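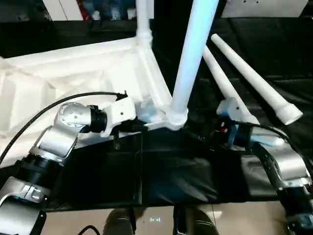
Students' two-armed robot takes on flat-pack furniture

Students at Quiambao College have entered their furniture assembly robot for the Coseck Challenge, a competition for college and university teams to be held in September.

The robot, named Puta by the team, has two arms with a gripper on each. Its task is to put together a small stand with a white tubular frame and separate legs. One arm steadies the frame while the other picks up a leg, brings it to the joint and turns it.

Work began last autumn in the college's evening automation class. The team has 32 members, most of them in their first or second year, and they have logged 628 practice runs so far.

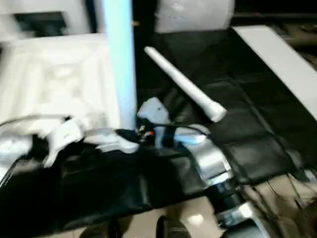

Sipho Chauke, who teaches the class, said: "Picking up a leg is fairly easy. Lining it up with the hole is where most of our time goes. If it goes in at a slight angle the thread jams and you have to back it out and start again. The students have rewritten that part of the program four times."

Practice takes place on a table covered with black cloth, which the team finds makes the white parts easier to pick out in the camera images. The legs are laid out at a different angle for each run, as they will be at the competition.
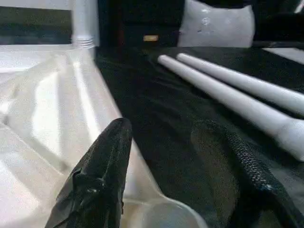

Teams at the Coseck Challenge are marked on finished joints, time taken and damage to the parts. Each entry gets three attempts, and members may not touch the robot once an attempt has started.

Parts and workshop time were paid for with a grant of £1,009 from Pradov, a local engineering firm. The firm will also lend the team a van for the journey, which is 99 miles each way.

The automation class is open to students on any course at the college. Places for next term can be booked at the main office.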